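Switching to Homemade Cleaners: Your Questions

5 min read

I get the same handful of emails every week, so I finally put the answers in one place. I'm not a chemist! I'm a person with two kids, a dog and a lot of sticky counters, and I've been mixing my own cleaning stuff since we moved to Nuttall Street.

Do homemade cleaners work as well as store-bought?

For everyday mess, yes. Glass, counters, the fridge shelves, the inside of the microwave — all fine with vinegar and water or a drop of dish soap. For an oven that's been ignored since July, I still buy something stronger and don't feel bad about it.

What's your basic recipe?

One part white vinegar, one part water, in a spray bottle. My friend Denise Ellwood adds lemon peel and lets it sit for 13 days, and hers smells much nicer than mine (she also has more patience than I do).

Can I use it on stone?

Please don't. Vinegar can dull marble and granite. Use warm water with a little dish soap and dry it with a soft towel.

Is there anything I should never mix?

Yes, and I'm going to be bossy about it. Never mix bleach with vinegar, ammonia or rubbing alcohol. Don't pour two store-bought cleaners together either, even if they're both nearly gone and you want the shelf space.

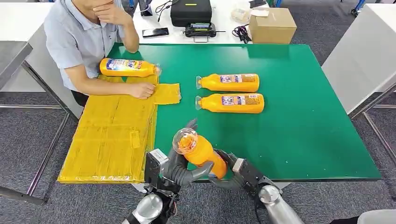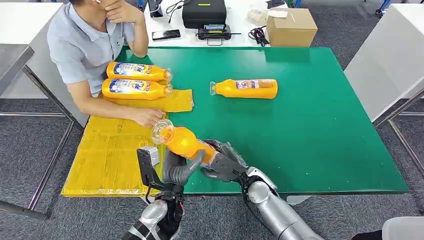
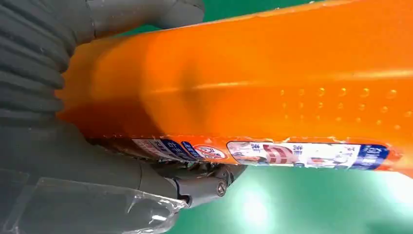

What should I keep my mixes in?

I'm pretty relaxed about this one, but there are a few rules in my house. Wash the container well, let it dry all the way, and put a label on it with what's inside and when you made it. I like a clear cap like the one on that orange bottle, and a label along the side, though mine is just masking tape and a marker. Those little raised dots in the plastic are the kind of thing I look for too, as my hands are always soapy. Skip anything that used to hold a drink. A kid won't read your tape.

How long does a batch last?

Plain vinegar and water keeps for months. Anything with peel or herbs in it, I strain and use up within 40 days. If it looks cloudy or smells off, down the drain it goes.

Does the vinegar smell go away?

It does, once it dries. Open a window if it bugs you.

Questions? Write to Nest Prothero through the contact page
13 comments | 70 shares
© 2022 Nest Prothero
Back to top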